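Restuvska, by Roksolana Sirko (Indham, paperback)

2 comments | 14 shares

Sirko's thriller follows a tax surveyor sent to value a drowned village. The prose is plain and the chapters are short. The first 90 pages set out the land records with care. 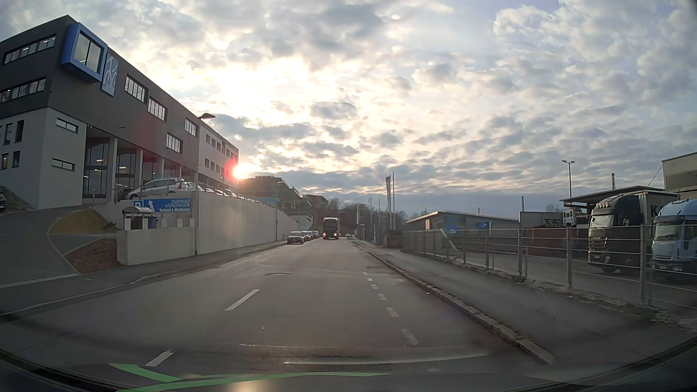

Low sun over the road.

The second half is weaker. Two characters share one job in the plot, and the ledger code is solved too early.
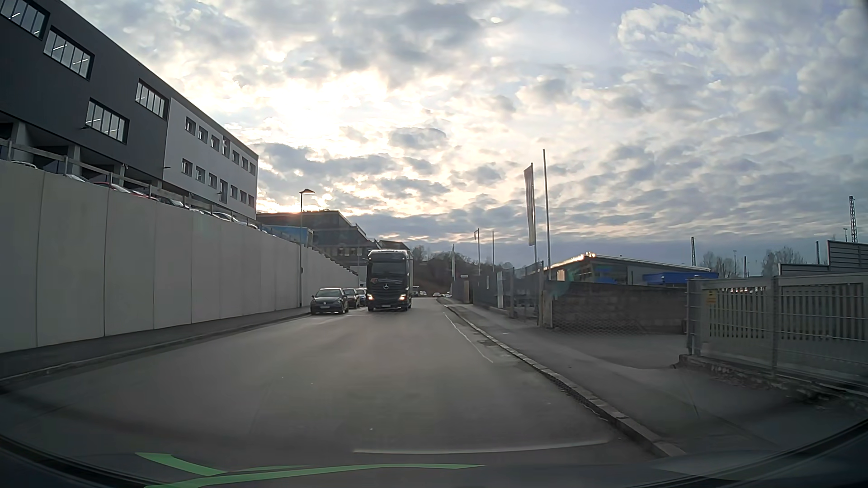 The glossary helps, though it omits several terms used in the final chapter. Binding and type size are adequate.

Related
Flernedard, by Zoriana Nechyporuk
Gentile: the collected stories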